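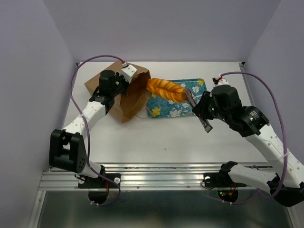 Can I keep running the arms if a gripper cable has been pulled?

Stop the pair and check the plug first. A cable that has been tugged can still carry power and pass the start-up test, then lose contact when the wrist turns.

Pendari Gripper Cable Kit, part 1236
For Pendari bench arms, single or paired
Status: in stock at Flitley
Replaces all earlier gripper cables

What is in the kit
One gripper cable, 800 mm, purple sleeve
Two cable clips for the upper link
One locking collar for the gripper plug
One collar key
Printed fitting sheet

The kit does one arm. Order two for a pair.

Why the cable was changed

The earlier cable had a push-fit plug with no lock. On paired arms used for bagging and tray work, the loop above the gripper could catch on whatever was being handled. When it caught, the plug came part of the way out. The gripper then lost its signal with the arm still moving, and its fingers relaxed. The arm did not stop, as the controller went on reading the last good position until the contact broke completely.

The first report came from Şimşekoğlu, a bakery packing line where Volkan Demirtaş looks after the equipment. A metal tray slipped from the gripper at full reach and landed on the floor beside an operator. She was not hurt. Demirtaş found the plug sitting slightly proud and a flattened place in the sleeve. Our workshop at Flastham repeated the fault on a test pair by hooking the loop and turning the wrist. It dropped its load on the third try.

We then checked 142 returned cables. Most had nothing wrong with them. The worn ones all came from arms where the loop had been left unclipped along the upper link.

What you should do now

If your gripper plug has no collar, stop using the arms for anything that would hurt someone or break if dropped. You can carry on with soft, light goods provided people stay outside the reach of both arms. Fit the kit before going back to normal work.

Controller software from October onwards treats a missing gripper signal as a fault and halts both arms. The update is free. It does not replace the kit, because a halted arm can still let go of what it is holding. 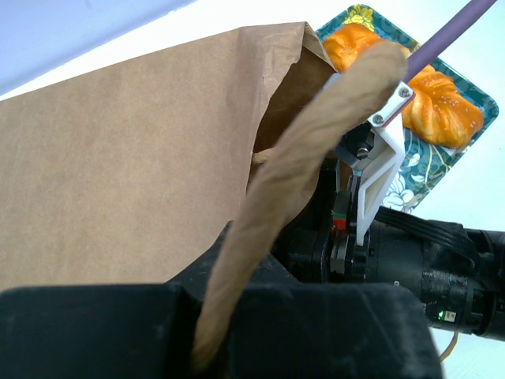 Bag handles caused the second group of reports. These came in after the first notice, and some were from sites that had already clipped their cables properly. Rope handles are stiff enough to stand up from the bag and thin enough to find a gap. A twisted paper handle lying down through the notch in the black mount, as this one does, will be pulled along when the wrist moves away, and the bag goes with it. If the handle has crossed the cable as well, the plug takes the load. Teach the wrist to approach from the side away from the handles, or fold them flat against the bag before the cycle begins. The collar will hold the plug in, but it will not stop a bag being dragged across the bench.

Fitting

Allow half an hour for each arm. Press the emergency stop, switch off at the wall and wait for the lights on the motors to go out. Support the arm by hand, as it will sag without power.

Pull out the old plug by its body. Push the new one fully home and turn the collar with the key until it clicks. Fix the two clips to the upper link, then lay the cable in them with enough slack for a full turn of the wrist each way. Turn the wrist by hand in both directions before switching on. If the cable goes tight, move the clip nearest the wrist back by one hole.

Run the gripper open and closed with nothing in it. Then run one slow cycle with a soft load and your hand on the stop button.

Checks afterwards

Look at the plug and the sleeve at the start of each shift. Test the collar with the key every 1000 cycles. Change the cable if the sleeve is flattened, split or shiny at the bend. Do not tape it.

Price and exchange

Arms bought new from us, and any arm with a reported drop, get the kit free of charge. Send the arm's serial number and a short note of what happened. We would like the old cable back, even if it looks sound. Please leave the plug as you found it.

Spare collars are sold in packs of four. The clips are not sold separately.

Technical contact: Ekrem Sezer, service desk, Flitley
Page last changed: Thu 12 September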